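Can a machine tidy a workshop yet? Hanne Tuominen laughs. "Ask me in November."

She runs the bench trials at Flikley, two rooms over a tire shop. Busy morning, phone going the whole time. The job this week: pick up strips of pine, put them in a rack. Sounds like nothing.

"A kid does it at 4," she says. "We've done 500 tries since Monday and I still wouldnt leave it alone with a customer's stuff."

Boxes, fine. Cups, mostly fine. Thin wood on a rough, blotchy surface, pale on pale, is another story. Her colleague Arvo Hirvonen does the grip code and is gloomier. "Dishes in 5 years, maybe. Laundry, no idea. Socks are terrible."

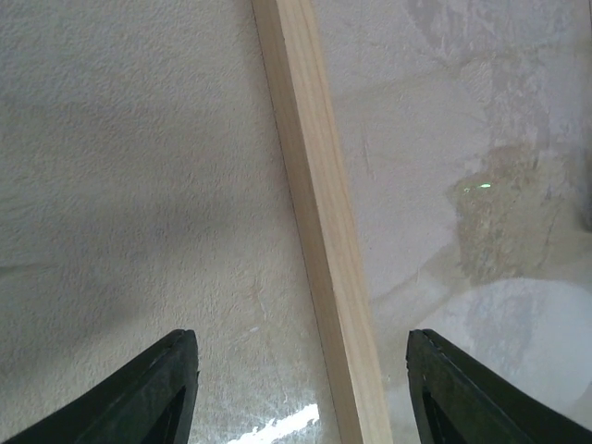

And shops? Tuominen is more hopeful there. Same parts, same shelf, same light. Two small cabinet makers have asked for a quote allready. "They don't want a butler. They want the offcuts gone by four o'clock."

Would she have one at home? Long pause. "To sweep, sure. Not near my mother's plates."

Then the phone again, and she's off down the stairs.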